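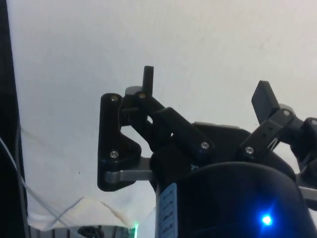
Home Courses Student Work Archive Contact

A Box With No Job: Final Report, Everyday Objects Studio

By Maham Mohmand and Danish Ansari
June 2022

The assignment was to pick one ordinary household object, live with it for two weeks, and write down what it does to the table it sits on. Other groups chose a kettle and a coat hook, objects with the decency to have a purpose. We chose a cream plastic box with an amber lid. Danish found it in a bag of kitchen things his aunt was giving away, and she couldn't tell us what it was for either.

Our project is called Wastura. It was meant to be a working title.

Method

We set the box on a table with a cloth over it and left it alone for the first day, mostly out of respect. After that we asked people from five households to tell us what it was and where they would keep it. We wrote down what they said before anyone was allowed to touch the lid. People get very confident once they've touched a lid.

The cloth was Maham's idea. Our instructor, Khrystyna-Mariia Kovalchuk, had asked each group to think about the surface as well as the object, and a bare tabletop felt too much like a science lab. An off-white cloth, we reasoned, would be neutral. We have since learned what neutral looks like after people have leaned on it. We smoothed it out each morning, and by lunch it had gone back to its own plans.

Findings

Most people said bread box. They said it fast, and they were pointing at the lid when they said it, which makes sense because the curve does most of the talking. A smaller and more stubborn group said it was for dishes, something you put wet plates in and cover so you don't have to look at them. One neighbor said "for cakes" and would not discuss it further. 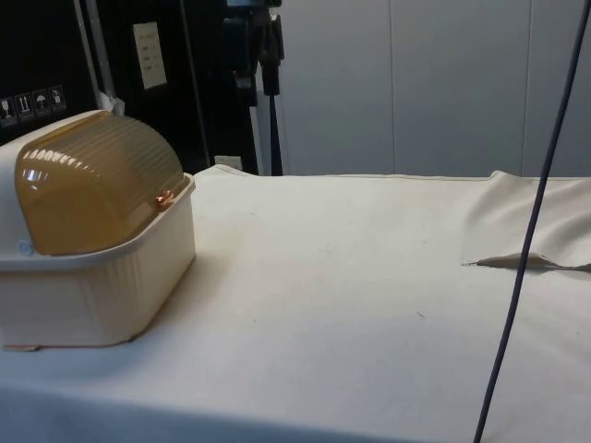 The see-through lid caused the most argument. The bread people liked it because you can tell when you're running low. The dish people disliked it for the same reason, since the whole point of covering dishes is to be done with them. Everybody agreed that amber makes food look older than it is. Danish put a fresh roll inside and it looked like something recovered from a shipwreck.

The ridges across the top were the next topic. We liked them at first because they catch the light and make the box look more expensive than a hand-me-down has any right to. Then we had to clean them. A cloth glides over the high parts and leaves the low parts for someone with a toothbrush and a free evening. That someone was Maham.

Where the box goes was easier. Given the whole table, nearly everyone pushed it to the end and left the middle clear. We asked why and got shrugs. Our guess is that a big rounded thing in the center of a table starts to feel like a guest of honor, and no one wants to eat dinner across from it.

What Went Wrong

We kept changing what was inside, so we can't say whether people would have settled on one use if we had left it alone. We also forgot to write down our own guesses at the start. Danish now claims he always said bread box. The notes do not support this, but the notes are in Maham's handwriting, so they don't support much.

The limit for our written summary was 500 words. We went over and spent an evening cutting a long section on crumbs. Danish still thinks it was our best work.

What We'd Do Next

We'd like to run it again in December, when kitchens are full and nobody has table space to be polite with. We would also start with a darker cloth. For now the box is in Maham's kitchen, holding tea bags and batteries, a use none of our participants suggested.

Comments

Faisal Khattak
My grandmother had one a lot like this and kept sewing things in it. Put me down for sewing.

Shazia Lashari
Bring back the crumbs section. Also, did you try washing the cloth in the middle of the study or did that count as tampering?

Danish Ansari
We talked about it and decided it was tampering. It was also raining.

Shazia Lashari
Convenient.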